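Notebook, bench 2, December
Set 2849, laying out and fit on the grey/black board

Started 14:20, after the glue-up on the Trorville drawer fronts had been put in cramps. The table was wiped down beforehand with a barely damp cloth. No wax on it this month, as the last coat of Vuorinen left it slippery enough for the board to creep.

Purpose: to settle whether set 2849 and the grey/black board go out together, or whether the set is better paired with the brown Midau board on the upper shelf. Parveen wants an answer before the label is written. Kai thinks they were bought together and I think they weren't. The bag and the board came back from Trorville in the same carton and that is all the paperwork says.

Inventory first. Complete on both sides, full complement of pawns (8 and 8), one king and one queen each. No spares in the bag. One white pawn has a rough spot on the underside of the base, probably moulding flash, which scrapes audibly when slid. To be rubbed down on fine paper, flat on glass, a few strokes only. Do not take it off with a knife, see the entry on the Sekholm draughtsmen.

Board orientation. Checked before anything was put on it: pale square at each player's right-hand corner. There is no maker's mark to go by and the border doesn't help, so the corner square is the only reference. Emiliano set out the whole of white last time with the board a quarter turn out and had to lift the lot.

Order used, written down so that it can be repeated:

White first, far side, back rank and then pawns. Black second, near side, back rank from the corner inwards. Black pawns last, taken from the bare table in front of the board.

Working from the far side towards oneself means no reaching over standing pieces. The order Trinidad Sebastian prefers (all pawns first, both colours, as a fence) is quicker to do but the back rank then has to be lowered in behind them, and on the near side a sleeve will have a pawn over sooner or later. I have no objection to it for the far side.

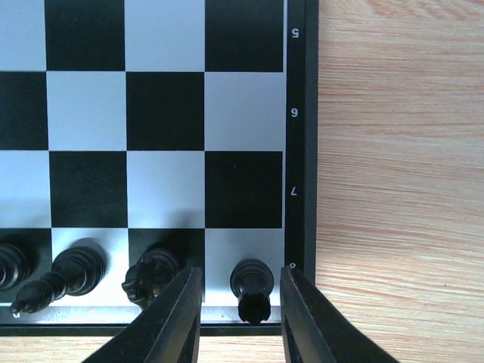
Black rook sits on its corner square with an even margin when it is placed carefully. The base is round and stepped, and the widest ring is the lowest one, so the fit can be judged by looking straight down past the head of the piece. This only works directly above. From a normal sitting position the top of the rook leans over the border and makes the base look closer to the edge than it is. I shifted it twice for that reason before checking from above and moving it back.

Clearance. Measured with the steel rule on the king, which has the widest base of the set: 8 mm from base to the edge of the square, taken on the side where it was smallest. Acceptable. The knight is the awkward one. Its base would pass on any square we have, but the head overhangs, and if it is turned towards the neighbouring piece the two look crowded. Parveen asked whether we have a house rule for which way knights face. We don't. For photographs and shelf display I have been turning them forwards. For play it makes no difference and the players will move them anyway.

Contrast. This is the real question with the pairing. The black pieces are glossy and so dark that on the black squares the outline goes. Standing back from the table, the piece in the near left corner could hardly be separated from the square it was on. The neighbouring one on grey was perfectly plain. Along the back rank this gives an alternating effect, one clear and one lost, which I find tiring to look at. The highlights on the rings of the base help at close range under the strip light. In daylight from the side window they may not; not tested, it was already getting dark.

White on this board gives no trouble. It reads well against black and well enough against the grey, pawns included.

Kai's point, noted here at his request, is that nobody identifies a chess piece by its base, and that the heads are seen against the square behind and not against the square beneath. True for a player seated at the board. Less true for the back rank of one's own side, seen steeply from above, where head and square overlap. We disagreed about how much it matters and left it.

Interruption 15:05, delivery at the side door, two cartons of hinge stock for Sekholm. Signed for, put under bench 2, not opened. Resumed with the black pawns off the board.

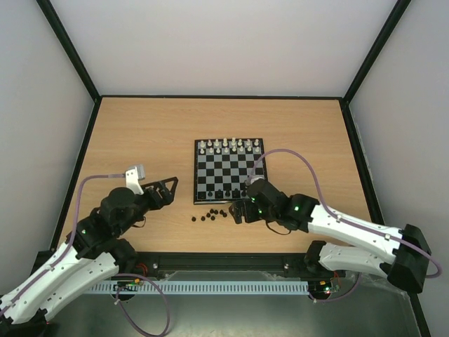 Fig. 1. Set 2849 on the grey/black board: white on both ranks, black pawns on the wood in front.

Black pawns on bare wood. Worth recording that they show up better there than they will on the board. The tabletop is light and evenly figured and a small black piece can be found on it at a glance. I left them in a loose group on purpose. Lining them up beforehand makes two jobs of it, and they have to be picked up one at a time in any case. The only rule is to keep them far enough from the border that a hand coming back from the board does not catch them. A pawn that goes over on its side rolls in an arc on the rim of the base and comes to rest further away than expected. Emiliano suggests a shallow tray. Possible, the lid of the brass screw box would do, but then the tray has to go somewhere.

Spacing. White pawns looked even across the width without much correction. The eye picks up an error along a rank far more readily than an error front to back, so set the line first and then check depth from the side, with the chin nearly on the table. Adjust by the base and not by the head. Pushing at the head tips the piece and it settles back slightly off.

King and queen. Queen on her own colour, the usual check: white queen on pale, black queen on black. With this board "pale" is a bluish grey and Trinidad Sebastian asked, reasonably, whether the instruction card should say light, white or grey. The existing card says white, and there is no white square on the board. Propose "light" throughout. Trinidad Cabrera holds the card file, so the change goes through her.

Board surface. One very small light speck on one of the black squares, seen from above. Could be dust, could be a chip in the finish. Not investigated today because I did not want to disturb the rank. To be looked at with the loupe when the board is cleared. If it lifts with a dry brush, ignore. If it does not, touch in with the black used on the Midau edging, smallest brush, and let it stand overnight before anything goes on the square.

Flatness. Checked by pressing each corner of the board in turn. No rock. The table has a slight dip along one edge, known since it was moved from the upstairs room, and the board was placed clear of it. Sliding test done with the white rook only: no catch at the joints between squares, no noise. The pawn with the flash left out of this.

Comparison with the brown Midau board. Not set up today for want of time. From memory the squares are larger and the dark squares are a mid brown, so black pieces should stand out on both colours. Whether white on its light squares is good enough is another matter, as those are nearly cream. The margin around the bases would be more generous, possibly too generous for the pawns, which are small.

Provisional view: fit is good, contrast on the dark squares is poor, white side is fine. If the Midau board gives acceptable contrast for white, move set 2849 to that and keep the grey/black board for the red and cream pieces, which at present have no board at all. Kai would keep the pairing as it came.

To do:
Rub down base of white pawn, fine paper on glass.
Loupe on the speck, dry brush first.
Repeat contrast check in daylight, same seat, overhead light off.
Set up Midau board alongside, black back rank only is sufficient.
Card wording to Trinidad C.: "light" for "white".
Ask Trorville whether they remember which board they had it on.
Label for the bag. The present one says 2849 in pencil and is nearly gone.

Cramps off the drawer fronts tomorrow, first thing. One of them had slipped by 2 mm when I looked in at half past four, left as it was.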